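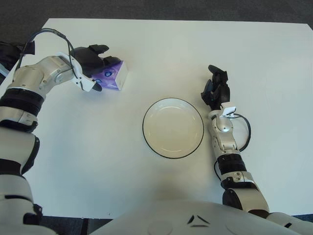

*Mesa blanca, plato redondo de borde negro y pañuelos en envase morado y blanco.*

# Tema 7. El recipiente abierto: platos, bandejas y otros redondeles

Organización de espacios domésticos, Escuela Foritar
Apuntes de Shona Kerslake para el grupo del miércoles

Llegamos por fin a mi tema favorito del curso. Después de tantas semanas hablando de armarios, cajones y altillos (necesarios, ya lo sé, y algunos os lo habéis pasado mejor de lo que reconocéis), toca ocuparse de las cosas que viven a la vista. Las llaves, el mando, las gafas, los pañuelos. Cosas pequeñas que usamos a diario y que por eso mismo no queremos meter en un cajón.

## Qué es un recipiente abierto

En este curso llamamos recipiente abierto a cualquier pieza baja, sin tapa, con un borde que marca dónde empieza y dónde termina. Puede ser un plato, una bandeja, una fuente que ya no sale a la mesa o la tapa de una lata grande. El borde es lo que nos interesa. Basta un labio muy poco levantado para que el ojo lea «esto está colocado» donde antes leía «esto se ha quedado aquí».

Haced la prueba en casa esta misma noche: dejad un paquete de pañuelos encima de la mesa, miradlo desde la puerta, metedlo en un plato y volved a mirar. ¡Es el mismo paquete! A mí me sigue pareciendo magia y llevo años enseñándolo.

Un borde oscuro y fino sobre una mesa clara funciona de maravilla, porque dibuja el contorno desde lejos. Si la mesa es oscura, probad al revés. Cuando el recipiente y la mesa son del mismo tono y no hay borde marcado, el efecto se pierde bastante, aunque todavía sirve para mover todo de una vez al limpiar.

## Las tres medidas

Vienen explicadas con más detalle en la ficha Skema que repartí al principio del bloque. En resumen:

- **Huella.** Lo que ocupa el objeto apoyado. Un envase de pie tiene menos huella que tumbado, pero se vuelca antes.
- **Holgura.** El espacio que queda libre dentro del recipiente cuando el objeto ya está puesto. Tienen que caber los dedos.
- **Margen.** La distancia entre el recipiente y el canto de la mesa. Un palmo es mi mínimo, dos si hay niños o gatos.

La holgura es la que más se olvida. En los cuadernos del curso pasado revisé 56 propuestas de recibidor, y el fallo que más veces anoté fue el de la bandeja tan ajustada que había que volcarla para sacar las llaves.

## De pie o tumbado

Con los pañuelos la pregunta sale siempre. De pie se ven desde lejos, ocupan poco y la mano llega por los lados. Tumbados descansan mejor en un recipiente plano y se cogen desde arriba, con la mano abierta, sin mirar demasiado. Yo en la mesilla de noche los prefiero tumbados; en un mostrador o en una mesa de reunión, de pie.

Fijaos también en la cara que queda a la vista. Muchos envases tienen un lado con mucho dibujo y otro casi liso. Si el resto de la superficie es muy sobrio, el lado estampado da alegría: una mancha morada en una mesa blanca se encuentra al instante, y encontrar las cosas al instante es media asignatura. Si ya hay cinco colores peleándose, girad el paquete.

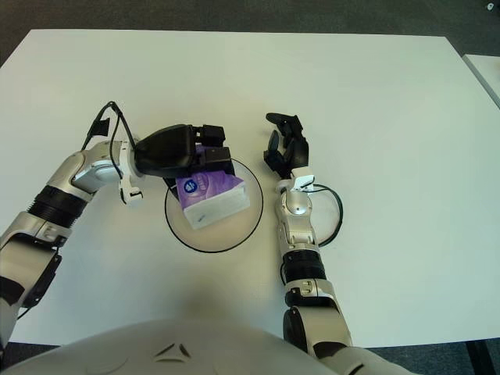

Otra cuestión es el centro. Casi todo el mundo coloca el primer objeto justo en medio del recipiente, y entonces el segundo ya no tiene sitio. Acostumbraos a empezar arriba, hacia un lado, y dejad libre la parte más cercana a quien se sienta. Un objeto ligeramente ladeado tampoco es un drama. Darcy Henare, que os dará el tema siguiente, es bastante más estricta que yo con los paralelos y las escuadras, así que disfrutad ahora.

Y no llenéis. Un recipiente abierto con un solo objeto es perfectamente válido. Con 2 está en su punto. A partir del cuarto empieza a parecerse al cajón del que veníamos huyendo.

## Ejercicio en clase

Por parejas, en una de las mesas grandes. Material: un plato o bandeja redonda, un paquete de pañuelos y lo que llevéis en los bolsillos.

1. Despejad la zona de trabajo y apoyad el recipiente en el centro de la mesa.
2. Poned los pañuelos fuera, a la izquierda. Mirad el conjunto desde la silla y desde la puerta.
3. Pasad los pañuelos dentro. Probad de pie y tumbados.
4. Cogedlos con la mano derecha y con la izquierda, varias veces. ¿Tropezáis con el borde? ¿Se desplaza el plato?
5. Añadid un objeto de bolsillo, solo uno. Repetid el paso 4.
6. Dibujad la colocación final en el cuaderno, vista desde arriba, con las tres medidas anotadas.

El dibujo puede ser feísimo. Un círculo y un rectángulo me valen, siempre que se entienda hacia dónde queda la persona sentada.

Si el plato resbala al hacer el paso 4, un redondel de fieltro debajo lo arregla. Hay fieltro y tijeras en la caja del armario del fondo.

## Para casa

Elegid una superficie que se os llene sola (la del recibidor, la de la tele, la esquina de la encimera) y resolvedla con un único recipiente que ya tengáis. No compréis nada, por favor. Dejadla así 7 días y apuntad qué objetos han aparecido fuera del borde. Esos son los interesantes, con ellos trabajaremos al empezar la próxima sesión.

Lectura: el capítulo de mesas auxiliares del cuaderno McKinnon, hasta el apartado de bandejas con asas. Las asas las vemos con Darcy.

Quien faltó a la sesión de cajones puede recuperarla en mayo, en el aula Stornton. Avisadme antes para guardaros sitio.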